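Kustari project – minutes of the teaching group
26 February 2021

Present: Thư Kiều (chair), Brodie Cosgrove, Hường Hoàng, Eleri Samuel
Excused: Thoa Hứa

1. Minutes of the last meeting were accepted. Eleri asked to correct the spelling of Plamasora in item 4.

2. Demonstrations
Hường reported that we have now 98 demonstrations by remote control and 3 by hand guiding. The target stays at 1000. For hand guiding the operator stands close to the arm and often covers the wrist view with the sleeve, so these takes will be kept in a separate folder. It was agreed that each operator does a short practice before the recording starts.

3. Chair task
The approach to the chair was discussed. The operator should bring the open fingers from the front, with the seat between them, and keep the backrest in view until the arm stops.
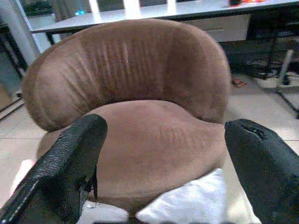

Brodie Cosgrove was of the opinion that operators go too fast in the last part of the approach, and that the policy will learn this hurry from them. He would prefer a lower speed limit on the remote handle – also for experienced people. Thư agreed to try the lower limit for one week. Hường will write down which takes were made with it.

4. Labels
Start and end of each demonstration are still marked in two different ways. Eleri will propose one rule and send it to all, also to Thoa. Old labels are not changed before the rule is accepted.

5. Other
The Ollovix license was not discussed, moved to the next meeting.

Minutes: Eleri Samuel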